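Bookmaker wants my payslips before it will pay out. Is this normal?

Posted in Betting and Gambling Help by Daniyal Rana

I've had an account with Jumari for about a year, small stakes, mostly football and the odd race. In January I had a four-leg accumulator come in and the balance went up to £224. I asked to withdraw the lot. The request sat there overnight and then I got an email saying my account was "under review" and would I send three months of payslips, a bank statement and a photo of myself holding my passport.

They never wanted any of that when I was putting money in. I put in 66 quid over the year without anyone asking me to prove I could afford it. Now the traffic is going the other way they're suddenly very interested in my wellbeing.
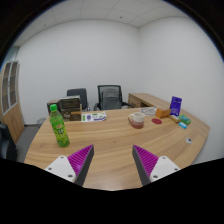

I sent the passport photo and the bank statement. I haven't sent the payslips because I don't see what my wages have to do with a bet that has already been settled. Live chat told me 48 hours. When that had gone by I was told it was with "the relevant team", and the second person I spoke to couldn't see the documents I'd uploaded, or said they couldn't.

Has anyone got money out of this lot after a review? And do I have to send the payslips or not? Please don't tell me to be patient, I've had that from live chat.

Shazia Marwat

I worked on the counter and then in customer services for a bookmaker (not yours) so take this as coming from the other side of the glass.

Asking for ID is normal and they have to do it. They're supposed to do it before you start betting, though, and plenty of people find the awkward questions turn up on the day they try to withdraw. I wouldn't believe anyone who says that's pure coincidence. I also wouldn't assume they're trying to keep your money over a sum that size. Most of the time it's a slow queue and a template email.

What I would do:

Stop using live chat. Whoever is on it can't release a payment and will say whatever ends the conversation. Write an email with the word "complaint" in the subject line. Say what you asked for, when you asked, and what you've already sent. Ask them which term in their conditions they are relying on for the payslips.

Check what your terms say about source of funds. If it's in there they can ask, and refusing will probably drag things out. You could offer the bank statement again, since your wages will show on it, and black out anything that isn't relevant if they allow that.

Don't cancel the withdrawal, even if the site gives you a nice big button for it. I've seen too many people put it back in their balance "for now" and lose it by teatime.

If the complaint goes nowhere, they have to name an independent dispute service in their terms. It costs you nothing to use. I can't promise it's quick. 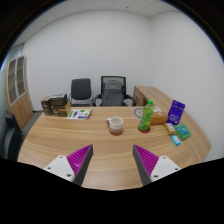

A mug on a desk.

Save copies of the chats as well. Mine used to vanish from the customer's side when the window closed, and then it was our word against theirs.

Haris Jadoon

they all do it mate. had same with Khasawneh, got paid in the end. just send the payslips

Joaquín Núñez

I'd disagree with "just send the payslips". Ask why first, in writing, as Shazia says. When Bornus reviewed my account they asked for payslips, then accepted one bank statement once I asked which rule it came under. That makes me wonder how badly they needed the rest.

Also make sure the email is really from them. Log in by typing the address yourself and see whether the same request is showing in your account. A mate in Finthorpe nearly sent his passport to someone who had nothing to do with the bookmaker.

One thing you don't mention is whether any of that balance came from a free bet. If it did, read the bonus terms before you complain, as that is where they'll look first.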